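07/06/2026

Glue line tests, round two. Braulio wants to switch the whole shop over to Tovar on the strength of the supplier's sheet. I read the sheet. It says the bond is stronger than the wood, which every wood glue sheet has said since I started, and which tells me nothing about whether a drawer front stays on in a dry house.

Cut 68 maple pieces from one board, lap joints, same overlap on each. Half got Tovar, half got the Witix we already buy. Clamped overnight under the same weights. I did the spreading on all of them, so if I have a heavy hand then both glues got it.

Jaxon says the Tovar grabs faster. Maybe. It skins over faster, I'll give him that, and I had to scrape and redo two pieces where I was slow getting the halves together. A fast skin is not a selling point on a big panel. 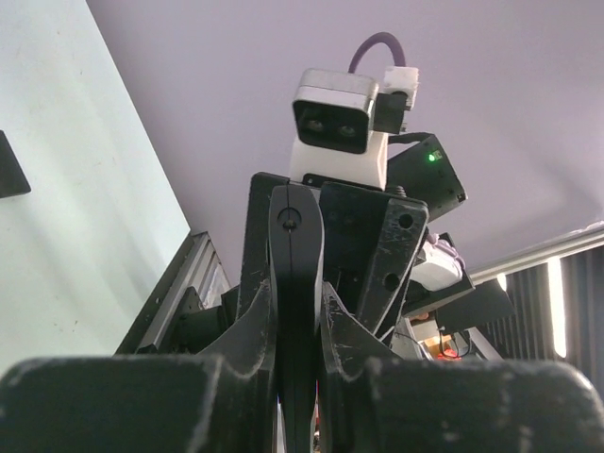 Scuffed black finger pads, close up, with the depth camera on top.

Pulled the first batch after lunch. Best Tovar joint let go at 434 lb, which Braulio has already written on the whiteboard with a circle around it. The worst one quit at 300 and did not make it to the whiteboard. The break on that one was clean along the glue, no fibers torn out, so either the joint was starved or the stuff doesn't wet maple as well as they claim. The Witix never got near the high number but the results sit closer together. I would take that over one hero joint.

Things I don't trust yet:
- Scale was last checked in November, and Tonantzin thinks it reads high at the top end.
- All one board. Want to see oak before anyone orders a drum.
- No humidity cycling at all. Lucimara's box goes down to 50 percent and I'd like it drier than that.

Nathalie asked if we can call it for Tovar by the end of the week. No. Second batch is still in the clamps, leave it alone please, the masking tape labels come off if you breathe on them. Odd numbers are Tovar.

Need more maple offcuts, same thickness.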